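Towel Folding by Hand and by Remote: Gallery

Vondix spent the cooler half of the year teaching a two-arm setup to fold towels at the Lockyer workshop. The job was taught in two ways. In one, an operator holds the arm and walks it through the fold. In the other, the operator sits at a desk with a pair of handheld controllers and works from the wrist view. The gallery starts with the wrist view, which is what the remote operator has to go by at close range.
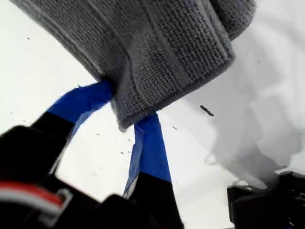
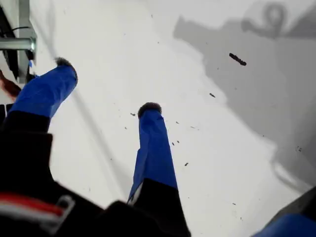

Choosing which demonstrations to keep took us longer than recording them. We logged 1,328 attempts over the project and kept 776. An attempt was dropped if the operator stopped to think for more than a few seconds, if the towel had to be straightened by hand, or if the arm was bumped. Early on we also dropped anything where the grip looked untidy, and later we put some of those back. Grey terry is a thick fabric once it is doubled over, and the grip on the folded edge in the first picture, with a blue-covered finger tucked under the towel on each side of the pinch, is the kind we ended up marking as good. The edge bunches a bit to one side. We stopped counting that as a fault, and the number of kept attempts went up straight away.

Guiding by hand

Hand-guided sessions ran in the mornings. The arm's joints are set to go slack and the operator moves it by the forearm. A new operator could record a usable fold inside the first hour. The drawback is that a person's hands are also on the arm, so the motors' own effort isn't recorded properly, and the playback often closed on the towel harder than the operator meant. We used hand guiding mostly for the approach and for the long carry across the table.

Guiding from the desk

Remote sessions were slower to learn. Most operators needed two days before their folds were worth keeping, and the common mistake was coming in too high and pinching air. The fix was practice without a towel: lower the open fingers until they are just off the table, hold, lift, repeat. We asked for 100 of these from each operator before any fabric was brought out. It is dull work, but people who skipped it had to come back to it.

Once the operators had settled in, the remote recordings were the better ones for the grip itself. All the demonstrations of the first pinch in the final set came from the desk.

Labelling

Each recording is split into four stages: reach, pinch, carry and release. The operator marks the changeover with a foot pedal as they go. We tried marking the stages afterwards from video and found two people would seldom agree on where a pinch began. The labels are stored in Dravton format, which other groups at the workshop were already using, with a plain text note where the operator wanted to add something. The notes turned out to be useful. "Corner slipped, regrabbed" explains a lot of odd-looking motion.

Attempts with a regrab were kept as their own group. There are 216 of them. We trained once with the group and once without, and the version that had seen regrabs was the one that could recover when a corner got away from it. The other version carried on folding with nothing in its grip.

Towels and table

Hand towels and bath towels were recorded in separate weeks. We don't recommend this. The settings drifted between the two, and the camera exposure had to be matched up later. If we were starting over we would mix the sizes from the first day.

Terry sheds, and the lint shows up clearly on a white surface. The table was wiped at the start of each session and not again until lunch, so that the recordings had some variety in them. The finger coverings were checked at the same time and replaced when they started to lift.

Next round

The Zekex sessions start in March and will cover pillowcases and fitted sheets. The desk controls will stay the same. Hand guiding will be kept for the carry only, and the foot pedal is getting a fifth stage, for smoothing.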